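Visit to Uteck, Thursday: notes on the grip-release fault

Kojo Ansah took us through the fault log first. Of 3,094 garment picks on the Climen gripper, 14 ended with the fingers failing to open on command. The controller reported "open" each time. Position was read at the motor, upstream of a slipping coupling, and the jaw itself had no sensor.

Vicente Lagos asked about pinch risk. Uteck has capped closing force and now stops after one missed release. The coupling is to be inspected every 1,000 cycles.

Bedroom work uses the hand-held version. 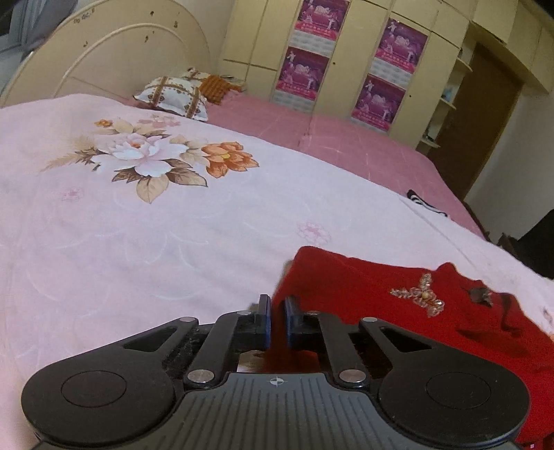

Red garment with beaded ornament held between the fingers, over a floral quilt.

Replacement couplings are due in November.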